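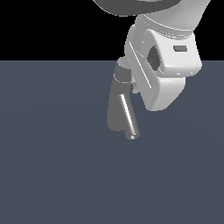

**Re: Sourdough starter gone sluggish – bin it or save it?**

**kettleandcrumb** wrote:

So my starter has been going since May and up until the holidays it was doubling like a champion. Then we went to the in-laws, it sat at the back of the fridge, and now I get a few sad bubbles and a smell like nail polish remover. I've fed it twice with the same plain white flour I always use. Do I keep going or start over? I've got people coming for lunch and promised them a proper loaf, so a bit of urgency here!

**Tritia** wrote:

Keep going! Mine smells like that every time I neglect it, it's only hungry. Tip most of it out, keep a spoonful, and feed it equal weights of flour and water. Do that morning and night for 3 days and leave it on the bench, not in the fridge. If you've got rye in the cupboard, chuck a bit in.

**mallee_baker** wrote:

Agree with the rye, don't agree with equal weights. When mine's crook I go stiffer – 100 grams of flour to a bit over half that in water. Runny starter gets sour again so fast, especially in this heat. Our kitchen is like the inside of a car at the moment.

**Tritia** wrote:

Never had any luck with stiff ones myself, they just sit there and sulk and you can't stir the things. But each to their own.

**kettleandcrumb** wrote:

Thanks both. No rye but I do have wholemeal, will that do? Also I'm on tap water, and my neighbour reckons the chlorine is what's killing it.

**Kundby** wrote:

Wholemeal's fine. I've used tap water for years in three different houses and it's never made a lick of difference. I'd look at the temperature of your fridge before I blamed the water.

**mallee_baker** wrote:

Depends where you live though, doesn't it? Ours smells like the public pool some weeks. I fill a jug the night before and leave it out with the lid off. Costs nothing.

**Kundby** wrote:

Fair enough, if you can smell it I'd probably do the same. Still think people fuss over starters far too much. My nan kept hers in an old margarine tub and fed it whenever she remembered.

**flourgirl_zineo** wrote:

Controversial opinion but I'd bin it. It's flour and water! A new one takes me 5 days in summer and then you're not wondering whether the old one is going to let you down. I got sentimental over mine and baked bricks for a month, the dog wouldn't even eat them.

**Tritia** wrote:

Noooo don't bin it, it's nearly better, I can feel it.

**kettleandcrumb** wrote:

Update – fed it wholemeal last night, a bit stiffer than usual (sorry Tritia) and this morning it had climbed almost to the rubber band! Smell is more yoghurt than nail polish now. Going to give it another couple of feeds and do a test loaf before I trust it with guests. Does anyone bother with the float test?

**mallee_baker** wrote:

Stiff starter wins again, ha. I don't bother with the float test, a stiff one can sink and still make lovely bread. Go by the rise.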